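August, notebook, 2 pm

Second go at the glue test for the Janwood boxes. Nkechi wanted the thinner mix, so I did 18 strips with it and left the old batch alone. Way too humid today - the paper keeps curling up before I can get a weight on it! 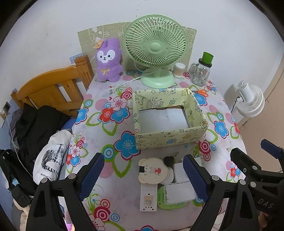
Green fan on the table, floral cloth.

Sanded the test pieces at 1000 and then 3000 (Arnel swears by going that high, I'm not sold yet). Edges feel nice though. Still need the bone folder back from Imelda, and more blotting paper. Peel test tomorrow morning, two strips per box.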